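CHAPTER 4
When the Basket Carries Itself

Workplaces seldom change all at once. A store, a laundry or a stockroom usually begins by giving one small task to a machine, and the people who used to do that task find that the rest of their day has shifted around it. This chapter looks at basket handling, a task so ordinary that few job descriptions mention it. 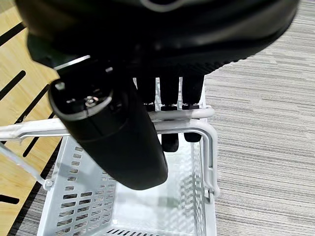
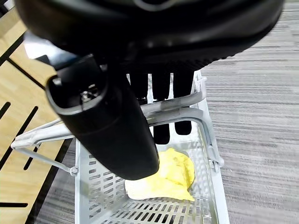 Robot hands and a gray basket with a folding handle. 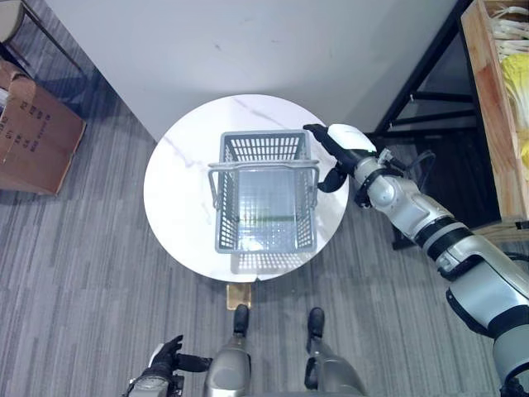

What happens to a worker's job when a robot takes over the handling of baskets?

The job is usually divided again. Lifting and returning baskets goes to the machine, while checking, sorting and dealing with customers stay with the employee. New duties appear as well, such as clearing a stoppage or deciding when the machine should be paused. Whether the job improves depends largely on how these duties are shared and whether they are counted as work when pay is set.

4.1 The Case of Skindside

Skindside is a household goods store in Stirkville that handles around 500 baskets on a busy day in October. Before the change, every clerk returned baskets between other tasks. Management then assigned the work to a robot and named two clerks on each shift to oversee it.

Embla Ljungberg, who supervised the floor at the time, kept a written record of the change. Her notes show that clerks bent and lifted less. They also show that the two overseers were interrupted more often than before, and that the other staff were unsure whether they were still allowed to move a basket themselves. The store answered with a short written rule: any employee may stop the robot, and only an overseer may start it again.

Section 4.2 examines how such rules are written and who should take part in writing them.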